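Rastisis — pacote de demonstrações simuladas para aprendizagem por imitação

Vou começar pelo que costuma ficar no fim das páginas de produto: um pacote de demonstrações em simulador não põe um braço a trabalhar na sua bancada. O Rastisis poupa semanas de recolha manual a quem já tem um método de treino e sabe avaliá-lo. Para os restantes será uma pasta grande e cara.

A edição atual traz 707 episódios de uma família de tarefas curtas, com um objeto fino e comprido e um recipiente aberto. A Stusow gravou-os por teleoperação no simulador Melero, sem trajetórias geradas por script. Os operadores hesitam, corrigem e por vezes chegam torto ao recipiente. Deixámos isso ficar.
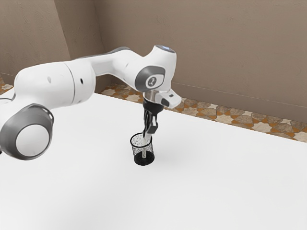
Posso treinar só com estes episódios e passar diretamente para o robô real?
Pode tentar, mas não o recomendamos. Nos nossos ensaios, as políticas treinadas apenas em simulação falharam demasiado na primeira tentativa com hardware. Conte com uma recolha própria, mesmo pequena, para o ajuste final.

O que vem no pacote

Cada episódio inclui vídeo de vista exterior e de vista próxima da garra, posições das juntas, abertura da garra e uma instrução em linguagem natural. Dos 707 episódios, 551 terminam com a tarefa cumprida. Os outros vêm marcados como falha e ficam numa pasta à parte. Há quem os deite fora; Parvathi Suvarna, responsável pela anotação, acha que é um erro, e eu ainda não vi números que me convençam de um lado ou do outro.

Os recipientes mudam de forma e de textura. O fundo, pelo contrário, muda pouco, e isso é uma limitação séria. Uma mesa clara e lisa facilita a vida a qualquer rede.
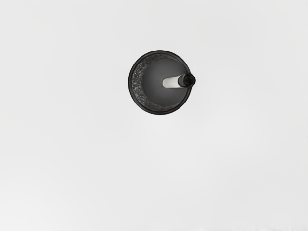 Recipiente escuro e redondo visto de cima, com um objeto semelhante a um pilão apoiado na borda.

Sobre a «variedade»

A palavra aparece em todos os catálogos do setor e quase nunca vem definida. No Rastisis significa trocar o objeto, o recipiente e a pose inicial. Não significa cozinhas desarrumadas, luz de fim de tarde ou mãos humanas a atravessar a cena. As malhas metálicas dão reflexos e padrões que o simulador trata à sua maneira — compare com as suas câmaras antes de confiar neles.

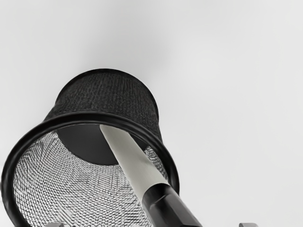 Preço e licença

A licença de laboratório custa 1,790 euros e cobre 2 postos de treino. A redistribuição dos episódios não está incluída, a dos modelos treinados está. O leitor de episódios Kaushik vem junto, sem suporte por telefone. Para pedir uma amostra antes de comprar, o que aconselho vivamente, escreva a Marloes Dierckx através do formulário de contacto.

Página revista em 14/06/2026. Próxima edição prevista para dezembro.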